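**Wanted: model railroaders who don't believe the battery claims**

Drorkitz is looking for six people to run a battery and radio control conversion on their own large scale locomotives over one summer and report back what happens. Work starts in July. If you already think track power is dead, or that batteries are a fad, you may apply, but expect to be argued with.

Every supplier says their pack will pull a full train all afternoon. Very few say what train, on what grade, or how old the pack was. We sell these conversions ourselves, and I don't trust our own run times much more than anyone else's. They came off a level loop with clean wheels. Your railroad probably has a hill in it, and leaves.
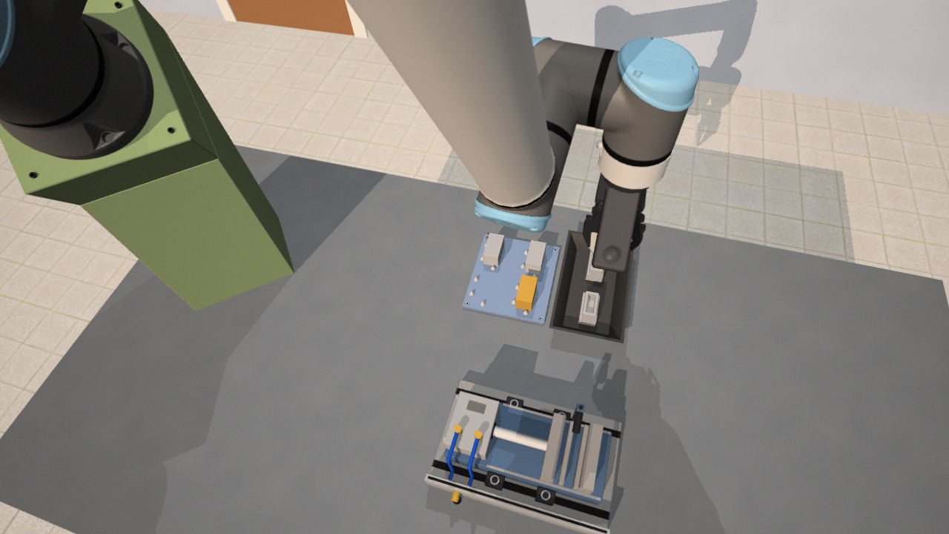 *Rendered view: gray tabletop and green pedestal against a tiled floor.*

What you would do:

- Fit a Larkent receiver and a 2000 mAh pack to a locomotive you own
- Run it at least once a week on your usual track with your usual cars
- Write down run time, load and anything that went wrong
- Send the log to Natalina Barbieri every Thursday, even if it only says "rained all week"

You need a working outdoor or indoor line with at least one real grade, a soldering iron you're not afraid of, and a locomotive you can live with drilling a hole in. Sound is optional. We would like at least one small switcher with hardly any room inside, because that is where the advertised "easy fit" usually falls apart.

You keep the receiver, the pack and the charger. There is no fee, and we won't pretend that "exposure" is one. Postage both ways is on us if a unit fails. We will publish all the logs, including the bad ones — if you would rather your name stayed off, say so when you apply.

Please don't apply if you review products for another seller, or if you plan to run it twice and guess the rest. We had that last time.

To apply, write to Leire Cordero at Drorkitz, Unit 71, Prondcombe. Tell us what you run, how steep your worst grade is and how you measured it. Mark it ref. 3912.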